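Home | Reviews | Club Kits | Software | Contact

We use cookies to remember your settings. Accept | Manage

Sameck Arm Simulator, club license: review
26 August 2020

Our high school robotics club bought the Sameck license in March for the sorting task in the Arutia student competition. It covers 18 seats. We have run it on school desktops and on 3 older laptops.

Installation took one meeting. The default workcell loads with the arm already mounted, and students can place parts by hand or from a script. Scripts are plain text. Error messages give a line number, but the wording is poor, and error 2136 is missing from the manual.

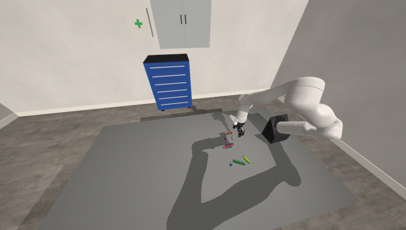 Sorting task setup, gripper down near the upper group of parts.

Shadows are rendered hard and dark. For a color sorting exercise this matters: parts close to a shadow edge need wider thresholds than parts in full light. The smallest pieces are hard to pick out at the default zoom. Moving the light source fixes the first problem, though the menu for it is buried under Room.

Grasp contact is the weak point. Thin parts slip at default friction, and the Lolik plug-in we tried did not change that.

Rating: 4 out of 5. Renewal is per school year.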